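I've worked at the same dental lab for most of my adult life, and until this year the cleverest machine in the building was the kettle. We make crowns, dentures, retainers, all the bits you hope you'll never need. So when Ollatance (that's us) announced in June that we were getting robot arms, you can imagine the tea break.

The arms are for handling, mostly. Every case that comes through Umley, our main site, gets picked up and put down more times than you'd believe. Bench to tray, tray to scanner, scanner back to tray, and then off to whoever's waiting for it. On a busy shift I'll pick up 200 models without making a single thing. My wrists know all about it.

What I didn't expect was how much of the job would turn into sitting at a screen. Before anything gets near our real benches, the whole business is tried out in simulation, using a bit of software called Sirenix. And two of us from the floor were asked to help with it! I said yes mainly to get out of trimming plaster, and now I rather love it. 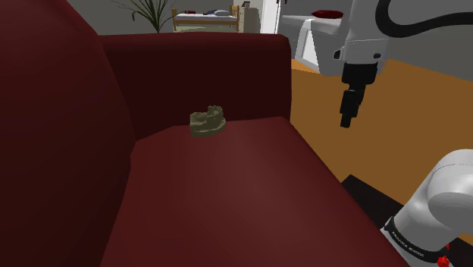 My part is going through the practice runs and saying where a grip would be daft. You don't squeeze a model across the front teeth, for a start. You go for the base, and you go gently, and if you've done it for years you have never once had to put that into words. I filled 2 pages of a notebook on how to pick something up. My other half read it and asked if I was feeling all right.

The software people want variety, so there are 1,000 different set-ups to get through, and plenty of them look nothing like a dental lab. I moaned at first, but if the arm only ever learns one tidy bench it'll be hopeless on ours, which has never been tidy in its life.

Now the bit everyone asks me about down the pub - are they getting rid of people? So far, no. There are 70 of us across Umley and Yule and we've been told the number stays put. Whether I believe that in three years' time, ask me in three years' time. The fetching and carrying jobs are where our youngsters start, and I do worry about that. I learned what a good impression looked like by lugging bad ones about all day. I've brought it up in two meetings now and will bring it up in the next.

First real arm goes in at Yule on 7th September, at the far end by the scanners. I've asked to be on shift for it. I've also asked for a decent chair, if I'm going to be looking at a screen half the week, and that seems to be taking rather longer to arrive than the robot.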